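Workshop notebook – April, after lunch

Kettle's on, so I'm writing this up before I forget which tray was which. We've been trying to get a decent bit of convection going in the long tank, the idea being to show how warm water at the bottom feeds a rising column and how the whole lot starts to turn once you spin the table. It's the sea breeze and tropical storm demo for the open afternoon, basically, but I'd love it to be good enough that we could measure something off it too!

First go this morning was a flop. I had the Ikora heating mat under the full length of the tank, and all I got was a lot of little wobbly plumes going up everywhere and no organised flow at all (pretty, mind you). Second go I moved the mat so it only covered one end, put the ice bags at the other, and left it alone for 30 minutes with the lid on. Much better. The dye crept along the bottom towards the warm end, went up, and came back along the top – a proper loop, slow as anything but definitely a loop.

Then I got greedy and turned the spin on. At the lowest setting the loop bent off to one side just as it should, and I stood there grinning at it. One notch up and the dye broke into curls and I lost the loop completely. I think the lid was rubbing, so that run doesn't count. I've put a line through it in the run list.
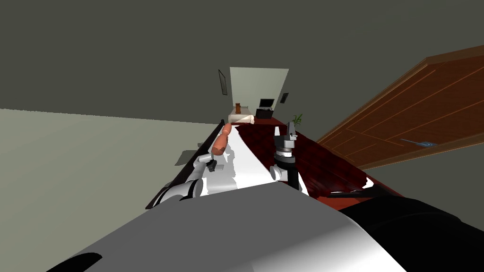
You're heating it too hard, came the remark from the far bench, and a real sea surface doesn't get switched on like a toaster. Fair enough. So for run 13 I brought the mat up in small steps, waiting after each one for the probe to settle. It took ages but the column was steadier and stood nearly straight up until the spin came on, and even then it held together long enough for me to sketch it.

Pressure logger: the Prisitz one read 921 for most of the morning, which would put us in the eye of something quite nasty. It was drizzling outside. I swapped the battery and it behaved, but I don't trust it, so anything logged before lunch wants throwing out. The Vemon probe was fine throughout.

Dye notes, mostly for me. The blue sinks unless you warm it first. The red is much closer to the tank water and follows the flow nicely, but it stains the silicone. We've got up to 300 ml of red left if you include the bottle with the split cap, so please go easy on it.

To do:
– trim the lid so it clears the rim
– same run again with the mat at the lower setting, no ice
– find the other clamp
– ask whether Marinho will send a replacement seal or if we have to buy the whole kit again

Tank is drained, mat is off at the wall. Leave the turntable level as it is, please, it took me half the morning.

4 comments · 2 shares

Recent entries
Rain gauge comparison, roof and car park
Making fog in a jar that lasts
Turntable bearing, cleaned and refitted
Cloud base from the dew point, rough method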